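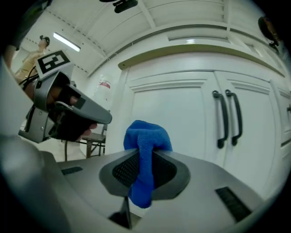 Slide 1. Title: Washing less, washing better – what we learned about towels in a small guesthouse

Good morning and thank you for coming so early. I work at the Sallik guesthouse in Stotby, and I am responsible for the laundry and the rooms. Before that I worked 3 years in a big hotel laundry in Pekodville, where everything was decided by machines and timetables. In Sallik it is only a small room behind the kitchen, so I had to learn many things again.

Please keep your questions for the end, except if I speak too fast. Then raise your hand.

Slide 2. Why towels

Bed sheets are easy. They are flat, they are thin, they dry in one night. Towels are the difficult part of our work. A terry towel is made of many small loops, and the loops are what takes the water from the skin. If the loops are damaged or covered with something, the towel still looks good on the shelf but the guest feels it at once.

(Pause. Ask who has had a complaint about hard towels this year. Wait for hands.)

Slide 3. The softener question

I know this is the slide where some of you will disagree. Fabric softener leaves a thin layer on the fibers. The first time, the towel feels very nice. After many washes it takes up less water, and the guest uses two towels in place of one. So we wash more, and we add more softener.

We stopped using softener on towels in November. Bed covers still get a little. For the first weeks the towels felt rougher to me, and I was worried. Then we washed them twice on hot with no product at all, to take out what had stayed inside, and they became better.

Slide 4. How much detergent

The measuring cup is too big. I think everybody in this room knows it. Our water in Stotby is soft, and for soft water you need much less powder than the line on the cup shows. We had been using the dose for hard water for years, because the person before me did it, and she learned it from the person before her.

Find out your water hardness first. The water company can tell you by telephone. Then change the dose a little at a time and look at the rinse water. If there is foam in the last rinse, there is still too much.

(Show the cup with the tape mark. Pass it around.)

Slide 5. Drying

We have a line in the yard and one dryer. On the line a towel becomes stiff, in the dryer it becomes soft but it loses fiber. You see this fiber in the filter every day.

What we do now: outside until nearly dry, then ten minutes in the dryer. Shake each towel hard before you hang it. Do not hang it by the corner, it pulls the edge and after a year the towel is no longer a rectangle.

In winter this is not possible for us, and I have no good answer for winter. If somebody from Kemeys is here, I would like to hear how you do it with the indoor racks.

Slide 6. Colors

White for bathrooms, colored cloths for cleaning. We have 4 colors and each one has its own place: toilet, sink, kitchen, floor. They are never washed together. The new staff learn this on the first morning, before they learn the keys.

Dark colors lose dye in the first washes. Wash them alone until the water is clear.

Slide 7. When to say goodbye to a towel

Hold it against the window. If you see light through the middle, it is finished as a guest towel. Pulled loops can be cut with small scissors – never pull them out, the row will open. Old towels are cut in four and become cleaning cloths. We sew the edges when there is time.

Slide 8. Numbers

We wash roughly 2,000 towels in the summer season. Last year we replaced 400 of them, this year the order will be smaller, but I do not want to give a figure before the season is closed.

(If there is a question about the price of the towels: the owner does not wish me to share it. Say this politely and continue.)

Slide 9. What I would do differently

I would change one thing and wait a month. We changed the softener and the dose almost at the same time, so I cannot tell you exactly which one helped more. I would also write it on paper from the first day.

Slide 10. Questions

The handout with the washing table is by the door. Please take only one for each house, we did not print enough.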